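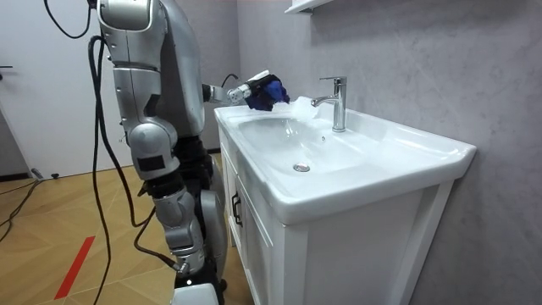

Clatine tracker / Perception
Grasp pose drifts towards the tap on the basin task
Status: fix merged, left open for the bowl case
Opened by: Maëlle Bouchard
Assigned to: Farhad Ranjbar

Maëlle Bouchard
Task is "pick up the wad from the back ledge of the sink". The wad gets found fine, but the grasp pose slides sideways during the reach and ends up closer to the base of the tap than to the wad. The planner then either refuses (collision with the tap) or sends the hand in too far over. I've seen it on 3 runs this morning, same start pose each time. Logs and depth dumps are attached. Build is Ruppert nightly, default config.

Farhad Ranjbar
Lovely clean logs, thank you! My first guess was hand-eye calibration, but the offset grows as the hand comes in and a bad calibration wouldn't do that. Could you replay the dump with temporal smoothing off?

Maëlle Bouchard
Done. With smoothing off the pose jumps all over the place but the average stays put. With it on, it walks. So you're on to something.

Farhad Ranjbar
Oh, this is a good one. The wad is see-through, so we get very few depth points on it, and the chrome next to it gives us plenty of rubbish ones. The smoother weights each frame by point count. Once the glove starts covering the wad, the rubbish wins and drags the centroid over. I plotted it frame by frame and you can watch it happen, it's great fun (plot attached).

Nazareno Tedesco
Could we mask on the segmentation before counting points? Clarner already publishes the mask, we just never subscribed to it here.

Farhad Ranjbar
Yes, and it's a tiny change. Branch is up. I also freeze the pose when the masked point count falls below 50, so the last good estimate carries the final bit of the reach.

Maëlle Bouchard
Replayed every dump on the branch. Drift has gone from over 73 mm to 3 mm, and the planner accepts the pose each time. Really pleased with that! Going to try it live after lunch.

Nazareno Tedesco
Reviewed and merged. I made the threshold a parameter, min_masked_points, so please don't hard-code it anywhere else.

Farhad Ranjbar
Leaving this open for wads down in the bowl, where the glaze is shiny as well. Maëlle, if you record any dumps of that, send them my way.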